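Two Arms and a Simulated Room: Getachew Fikre on Building at Kusholm
Interview by Samira Nseir, 17 Jan 2021

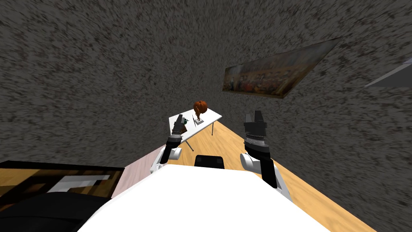
Getachew Fikre has been working on a two-armed robot in the shared workshop at Kusholm since November. The mechanical side is a joint effort with Lærke Bisgaard, who cuts and machines most of the brackets. The control software is his, and most of it is run against a simulated room before any of it reaches a motor.

"The model came first," he said. "I had two arms and a body in software before we had a single bracket. Lærke wanted dimensions, and I didn't want to guess them."

The simulated robot has a white body with an arm mounted on each side and a two-finger gripper at the end of each arm. The physical build is further behind. At present it consists of one complete arm bolted to a steel bench, a second arm without a wrist, and a body made of plywood. The finished shell will be molded later, if at all. Fikre does not regard the shell as urgent.

"The shell does nothing for reach. It does take up room, so I keep its shape in the collision model. If the elbow clears the simulated body, it will clear the plywood."

The current test is a tabletop pick. A small white table stands in front of the robot, with a pumpkin on a narrow stand and a small green object near the left end of the tabletop. The left arm is assigned the green object. The right arm stays out of the way, gripper open, until it is called.

I asked why the pumpkin was included at all if the arm was not meant to lift it.

"It's an obstacle. It sits high on a thin post, so most of its volume is above the table and there is free space under it. A planner that treats everything as a box on the table will refuse paths that are fine. A planner that's too optimistic will put the forearm through the pumpkin. I want to see both mistakes."

He has seen both. The log for the pick test holds 191 runs. In the early ones the left arm came in low and level and swept the stand. Fikre changed the approach so that the gripper arrives from above and to the outside, then lowers. This removed the collisions with the stand and produced a new fault, in which the wrist turned nearly a full revolution to reach an angle it could have reached with a small correction.

"On a simulated arm that costs a second. On the bench it pulls the cable out," he said. "We lost one connector that way. Lærke resoldered it and then added a hard stop, which I should have asked for in the first place."

The hard stop is a steel pin in a slotted ring. Bisgaard made four versions. The first three let the joint bounce off the pin with enough force to trip the motor driver. The fourth has a strip of rubber on each side of the pin and has not tripped it so far.

The wall texture and the painting in the room have no part in the motion tests. They were added for the vision code, written by Oanh Văn, which looks for the edges of the table. Against a plain gray background it found the table every time, and Văn considered the result useless. With coarse speckle on the walls it began reporting edges in places where there was only texture.

"Oanh was pleased with that," Fikre said. "It failed, and it failed in a way she could work on. The painting is harder again. It has a frame with straight sides, so to a simple edge finder it's a perfectly good tabletop that happens to be on a wall."

The present fix is a height check. Any candidate surface has to lie flat and within reach of the arms before it is passed on to the planner. The check is simple and depends on the camera pose being known. Fikre keeps the robot's estimate of its own tilt in the same log as the joint angles, so that a bad surface can be traced to the vision code or to the pose.

The team uses a small motion library called Flevent, which Văn started for an earlier build and which has no documentation beyond its comments. Fikre has patched it in 18 places. He would prefer to have the patches merged, but the bench arm and the simulated arm currently need different timing values, and he wants one set of values that works for both before he sends anything back.

Timing is the main gap between the two. In simulation a gripper command takes effect on the next step. On the bench the delay is 20 milliseconds on a good day, and longer when the bus is carrying encoder traffic from both arms. Fikre has added the delay to the simulation as a fixed number. He described this as a stopgap.

"A fixed delay is easy to tune against, and then you've tuned against something that doesn't exist. It should vary. I haven't measured enough to say how."

The next job is the second wrist. Bisgaard has the housing drawn and is waiting for bearings. Until they arrive, the right arm on the bench can be moved to a position but cannot orient anything, and the two-handed tests will stay in simulation.

Asked what he would do differently, Fikre mentioned the cables again. He would route them through the forearm from the beginning. On the bench arm they run along the outside, held with tape, and he checks the tape before each session.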